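Notes for my part, after the coffee break (14 slides, try to speak slowly)

**Slide 1 — Title**

Good morning again. I will talk about water in old apartment buildings, and what we learned in Futville when we changed the pipes of one building while people were living in it.

*Wait until the door is closed.*

**Slide 2 — The building**

- Built in three parts, with three kinds of pipe
- 50 apartments, one main riser for each side
- The drawings we received were from before the second part

I want to say here that the tenants knew more than the drawings. One lady on the top floor told us where the old valve was, behind the shelf in the laundry room. We spent two days looking for it before we asked her.

**Slide 3 — The complaint**

The pressure was good at night and very weak at seven in the morning. Everybody has this problem a little. In this building it was so weak on the upper floors that people filled pots in the evening.

**Slide 4 — First idea, wrong**

We thought the pump was too small. Doklow lent us a bigger one in November. The pressure became better on the first floor and stayed the same on the fifth. I show the graph quickly, the numbers are in the handout.

**Slide 5 — What we found**

- Inside of the old risers almost closed with scale
- Two valves half shut, painted over
- A branch that fed nothing

Pass the piece of pipe around now. Please ask them to return it!

**Slide 6 — How we planned the work**

One riser at a time. Water off from 10 in the morning, back on before dinner. We gave every family a paper with the hours, in four languages, and we called the ones who do not read well.

The colleagues from Toledo did it differently, they closed the whole building for a weekend. It is cheaper — but you need a place for people to go.

**Slide 7 — In the kitchens**

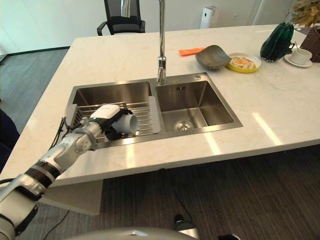
The flow test must be made at the kitchen tap, with the cold water fully open, and again when the neighbor below opens his. We used a Grivo meter. Write the hour next to each result, otherwise the list is useless later.

**Slide 8 — Costs**

Budget line for opening and closing walls was 400 per apartment. We passed it in the older part, where the tiles could not be matched.

If there is little time, skip to the questions. Somebody will ask about hot water, answer is on slide 12.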